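The jam was never the problem

Wednesday, May 28, 2025

A hand-held gripper made by Skidico jammed half shut at our kitchen bench last spring, with a thumb behind the lever. The thumb was bruised and the nail came off a fortnight later. Nothing else happened. I want to write about it anyway, mostly on account of the report.

The report ran to one line: "Operator error, retrained." I've worked on the sorting and put-away side of household robotics long enough to have written lines like that myself. They close the ticket, and they leave the tool as it was.

The pivot screw on that unit had been working loose. A loose screw lets the finger lean, a leaning finger rubs the other one, and the person holding the trigger squeezes harder to get past the rub. When the finger finally lets go, the lever travels the whole way at once. You don't need an engineering degree to follow that. You need to have put cutlery away with one of these things for an afternoon.

The cutlery work is dull and it is hard on the hands. The Gitivholm project asks for 1000 good demonstrations of utensils going into a holder, and a shift is 40 of them without a proper break. Chopsticks are the worst. They're thin, they roll, and they lie flat on the cloth, so you come in low and pinch hard. A bamboo skewer has a point on it as well.

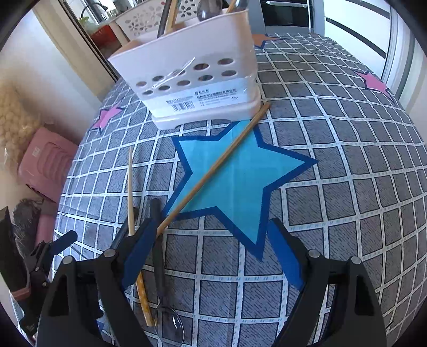 So people squeeze, all day, and the screws back out. The maintenance sheet said to check them every 259 cycles. I asked where the figure came from and was told it had been carried over from the Dunex model, a heavier tool with a different pivot. It had been copied across and left there.

The usual answer is that these are low-force tools and the risk is minor. I agree that it's minor. A bruised thumb isn't a crushed hand. But the demonstrations get used to train an arm that will do the same job in somebody's home, and the habits go in with them. If the person holding the gripper learned to force it through a rub, the recording shows a hard squeeze and a sudden jump. I don't want that behaviour in an arm that's reaching past a child for a spoon.

Niskanen, which runs a bench much like ours, changed its rule in September. Anyone who feels the fingers rub puts the tool down and that run is thrown out. They lost 5 per cent of their output in the first month and I gather there was some grumbling. I'd take that trade. We were offered a laminated sign.

I'd also like to see reports that name the part before they name the person. Put the screw, the cycle count and the last check at the top of the form, and leave the operator's box for the end. Pay for the discarded runs at the full rate, too. As long as a stopped run costs the worker money, people will keep squeezing, and telling them to be careful won't change it.

Our unit went back into service with the screw tightened by hand. I asked for thread locker and I'm still waiting for it.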